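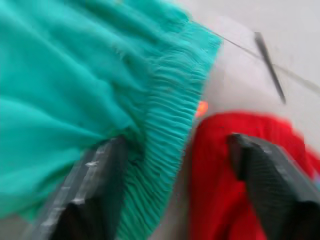

Somebody wrote to us after the December release to say that elasticated waistbands ought to have a page of their own, as they never lie flat and half the arguments over what counts as "folded" begin with them. We haven't managed a whole page, but the notes below say a good deal more about waistbands than the last version did, and we are grateful for the nudge.

Pitia Laundry Table: README

Version of Apr 11, 2025

Welcome, and thank you for reading this before opening the folders. Pitia is a collection of short recordings of clothes and household cloths being spread out, smoothed, folded and put in piles on a table. We wanted the sort of muddle that you get at home on a washing day, with thin things and thick things together, and a few items that have nothing to do with laundry left standing at the back.

What you will find

The release holds 590 recordings, each with a short written note of what was on the table and what was meant to be done with it. The notes are in everyday English and were typed by whoever set the table up that day, so the spelling wanders a little. We have corrected the ones that could mislead and left the rest alone.

There are 92 different pieces of cloth in all. Some turn up again and again (the red one is an old favourite) and others appear once and then go back in the cupboard. Colours are named as plainly as we could manage. Teal and turquoise gave us the most bother, as one piece can look like either depending on how the light catches a crease, so please treat the two words as the same thing when you search.

How the folders are arranged

setup: what was put out, in words
recordings: the sessions themselves, by number
notes: corrections and second thoughts
folds: our working list of fold names, with Histcombe's older names beside them

The Histcombe names come from an earlier collection that we started from. Where theirs says "half and half again" ours says "quarter fold", and both will find you the same sessions. 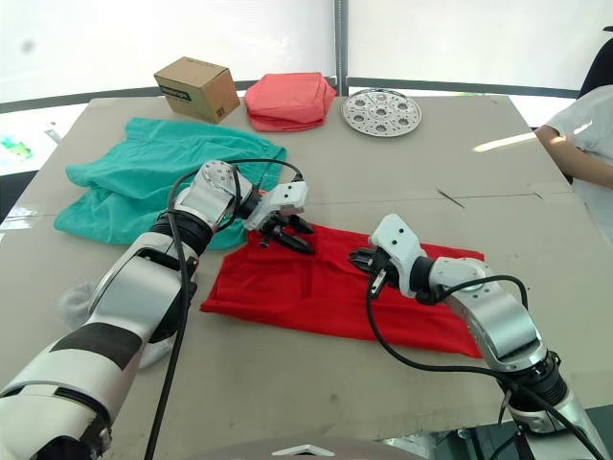

Does a cloth that is lying flat count as finished?
Only if the setup note asked for it to be laid flat. Plenty of sessions call for a flat cloth first and a fold afterwards, and in those the flat stage is marked as halfway.

A few words on folding

Flat, rectangular things are the kindest to begin with. We fold them long side to long side, smooth outwards from the middle, and then bring the short ends together. A small wrinkle near an edge is forgiven, but a corner turned under is not.

Gathered waistbands need more patience. Our rule is to lay the band along one side, let it pull in as much as it likes, and fold the loose cloth towards it. Please don't mark a session down if the band is still puckered at the end – it is meant to be. Thin, slippery cloth may creep open again after folding, and we count whatever shape it has when the recording stops.

Piles are judged by eye. If a pile stands up without help and you can tell one piece from the next, we call it a pile.

Known faults

Over 200 of the setup notes say "towel" for anything rectangular, garments included. We are working through them slowly. The Erkstead sessions also use "top" to mean both a shirt and the uppermost thing in a pile, which has caught us out more than once.

Using and naming it

You are welcome to use Pitia for teaching and research. If you mention it in print, "Pitia Laundry Table, Erkstead" will do nicely. Corrections are always welcome, and do please give the recording number with them.

Prepared by Dvořáček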